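Home About Workshop Shop Contact

About Baran
April - by Jarosław Krajewska

Baran makes small colored blocks and the boards they sit on. We began with four shapes and a firm belief that four was plenty. Then a customer's daughter asked where the heart was, and we went back to the bench.

Hearts are a pain, for the record. A cube forgives you. A heart has lobes, and sanding lobes is how I spent most of a winter I had other plans for.
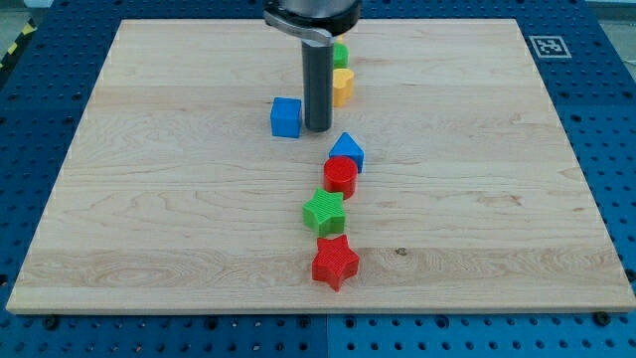 The boards are the part I get boring about. I like pale wood with the grain left showing, knots included. People have written in to ask for one without a knot. We send a polite note and the same board.

There are six of us now, in a shop meant for fewer, and we sell 40 sets in a good month. Kelix, our first name, lasted until someone asked if it was a cough syrup. Visitors are welcome after 4 - ring twice, the sander is loud.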